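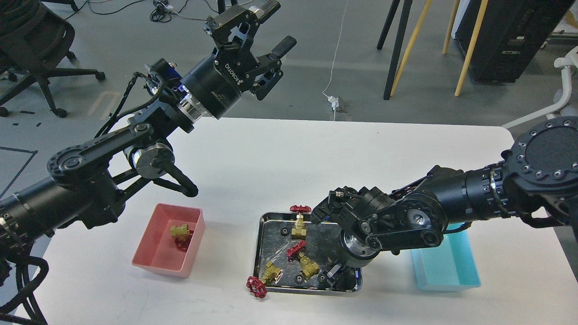

Pre-Opening Staffing and Seating at the Sarkeck Street Dining Hall

Student Project Report, Hospitality Operations Program

1. Purpose

This report examines how Grellutero, a full-service restaurant planned for the former Leclerc furniture showroom, prepared its dining room and staff schedule ahead of its August opening. The project was completed as part of the coursework in restaurant planning. The operator supplied floor plans, a draft menu and the results of a survey of nearby residents.

2. Site and Layout

The ground floor measures 1,620 square feet, including the bar and the waiting area. The kitchen is in the rear addition and was not part of the study. The operator's first plan placed the host stand beside the restrooms, which left guests crossing the main service aisle on arrival. The revised plan moves the stand to the front window and removes one booth.

3. Survey Results

A total of 141 residents returned the survey. Most respondents preferred dinner service to lunch, and parking was the concern raised most often in the written comments. Respondents living on the Camov side of the river asked for a later closing time on Friday. The survey was distributed on paper only, and younger residents are probably underrepresented.

4. Staffing

The operator planned to open with 19 employees across both shifts. The project team compared this number with the seating plan and found that dinner coverage was adequate on every night except Friday, when a second food runner would be needed from 6 p.m. until closing. Lunch was overstaffed by one server.

5. Recommendations

The team recommends that the restaurant open for dinner only during its first month and add lunch after the kitchen has settled on a final menu. The lunch server should be reassigned to Friday evening. Reservations should be limited to half of the tables until seating times have been recorded for at least two weeks.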